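From: Tamer Masri
To: Tasemville Card Night list
Subject: Re: chip case before the October game

Halina Górecki wrote:
> Can somebody tell me what is left of the old chip set? I have
> 172 chips on my sheet from the spring and I don't know if
> that includes the dark ones. Also, do we still have two decks?

Halina,

I can't vouch for the 172. My notes say the dark ones were never on your sheet, so add them as a separate line. Answers in the order I got to them.

1. The case. It's the black one with the egg-crate foam in the lid and two small latches. We keep it. Bożena offered her Nillton case, but the trays are a different size and our stacks would slide.

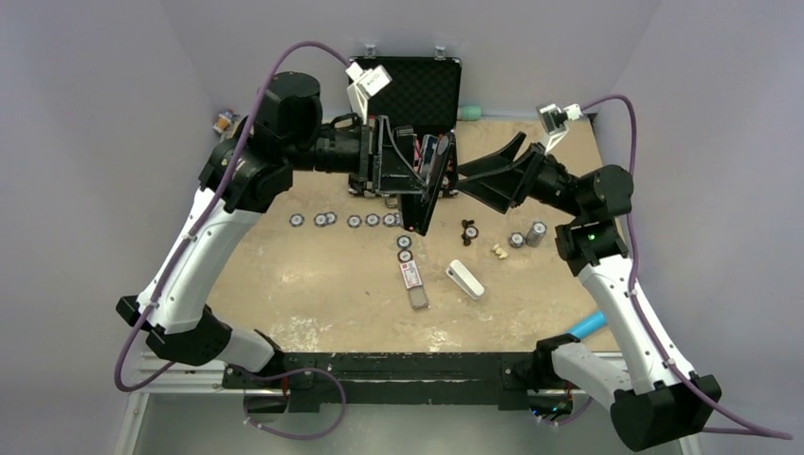
2. The table. Cyprian wants to sand the top before we play on it again. I would leave it alone. It has blotches and scratches, and a felt cover hides all of that for less work.

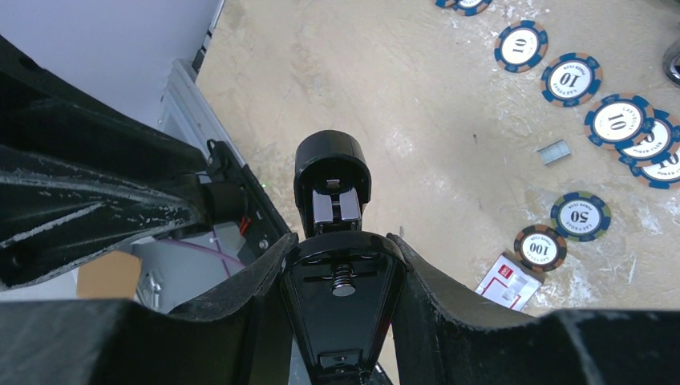

Kubiak has felt by the yard, and 70 inches would do it with some to fold under. If Cyprian still wants to sand, he can do it after the game and the cover comes off in a minute.

3. The chips and cards. Please put them back by color when you pack up, not wherever there is a gap.
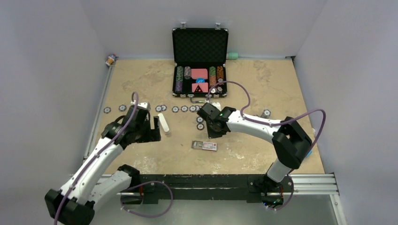
Zuzanna asked for a packing order she can tape inside her folder. Chips go in first, green, purple and grey on the left, green, orange and grey on the right. The two pink decks go in the middle compartment, with the dealer marker next to the lower one — it gets lost otherwise. Loose dark chips go in last.

I can bring the case at 6.

Tamer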